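Mélanie Gill wants you to stop buying boxes

The first thing Mélanie Gill does when I tell her I don't believe in folding courses is agree with me. "Most of them are rubbish," she says. "You pay for a morning, you go home with a leaflet and a set of drawer dividers, and by the next wash it's all back on the chair."

She runs folding courses. They last two hours, they are held above a dry cleaner's in Callow, and people come back for the second one, which is where my doubts started. If the first lesson worked, what is the second for?

"Shirts," she says. "The first is towels and sheets and T-shirts. Shirts need their own evening."

I have been sent to see Gill because her booklet, The Flat Drawer, has sold 1,751 copies without a publisher, and because a reader wrote in to say it had changed her life. I'm wary of anything to do with laundry that changes lives. I own a fair number of shirts, I fold them badly, and up to now my life has taken no notice.

Gill is brisk and rather funny and doesn't offer me a biscuit. She spent years in the stockroom at Leclerc, a menswear shop that has since closed, and learned there from a manager who would pull a whole shelf on to the floor if the collars didn't line up. She doesn't recommend this as a way of teaching. She does still line up the collars.

Her argument goes like this. Clothes crease in the drawer when they've been folded on a bed. A bed gives, so the cloth slides about under your hands and you end up with a bundle that is narrow at one end and fat at the other. You push it in, you shut the drawer on it, and the iron comes out again on Monday. Fold on something hard and flat, she says, and half the trouble goes.

I ask what the other half is.

"People rushing the sides."

The sides, in Gill's telling, are where every shirt goes wrong. You turn in the left, you turn in the right, and in theory you have a neat panel with straight edges. In practice the spare cloth gathers at the bottom corners and sticks out. She calls these "ears", and she talks about them with real dislike. Stripes are the worst, or the best, depending on whether you're the pupil or the teacher. A plain shirt will hide a bad fold. On a narrow stripe every ripple shows.

"I put everybody on navy and white to begin with," she says. "They hate me for about ten minutes. You look down the front and the lines should run straight across like a ruled page. If they go wavy at the edges, you've got cloth bunched up and you need to go back. You don't have to take my word for it. The shirt tells you."
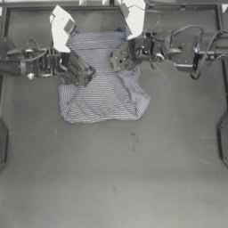
So does it work?

I tried it on her table first, under supervision, and I'll admit that my third attempt was better than my first. But so it should have been, with an expert standing over me saying "no" in a low voice. Anyone's third go at anything is better than the first. I put this to her and she shrugged.

"Then do it at home and write down what happens."

I did. For the first week I folded everything on the kitchen worktop, turning the sides in slowly and smoothing from the middle out, the way she showed me. The T-shirts came out well. The shirts came out all right. I had ears on most of them and went back to fix them perhaps half the time. By the second week I was folding on the bed again, as that's where the basket gets put down, and the worktop had a chopping board on it.

When I rang Gill to report this she wasn't at all put out. "You stopped using the table," she said. "What did you think would happen?"

It's a fair answer, and it is also the answer that every teacher of every system gives. The method is fine, you just didn't follow it. I said so. There was a pause, and then she said that she'd had people on the course who never folded a thing afterwards and had a very nice time anyway, and she didn't see that it was her business to chase them.

On money

The course costs more than I would pay. Gill won't be drawn on what she earns from it, though she points out that she sells nothing else on the night. There are no boxes, no dividers, no folding boards. She was approached in November by Sunico, a storage firm, who wanted to put her name on a range of drawer inserts. She turned them down after one meeting.

"They'd made a thing with 276 little pockets," she says. "For socks. I asked who it was for and they showed me a drawing of a woman smiling."

She did say yes to a short column for Munorico, the household supplement, and regrets it slightly. They cut her piece on fitted sheets down to a caption. "A fitted sheet can't be done in a caption," she says. I suggest that a fitted sheet can't be done at all. She takes one out of the cupboard behind her and does it, fairly quickly, while telling me about the parking in Callow. It comes out flat, with square corners. I still can't tell you how, and I was standing right next to her.

What I will grant

There are things I've kept. I no longer stack folded shirts more than five deep, on the grounds that the ones at the bottom never get worn and come out looking like old maps. I button the top button and one in the middle before I start, as Gill insists, and the front does stay put. I turn the sleeves back along the body and don't tuck them under, and that has made more difference than anything else she told me.

I haven't kept the crease rule. Gill is firm that a shirt should never be folded down the middle, as the line will show on the chest when it's worn. I looked at my colleagues for several days and most of them had a line down the chest. None seemed to be suffering.

"You noticed it, though," Gill says, when I mention this.

I noticed because she'd told me to look. Before that I hadn't seen a crease on anyone in years, and I was quite happy. She laughs, and asks whether I'm coming back for the second evening. I tell her I'll think about it. She has put me down for the next one anyway, and says to bring a shirt of my own, ideally one I don't like.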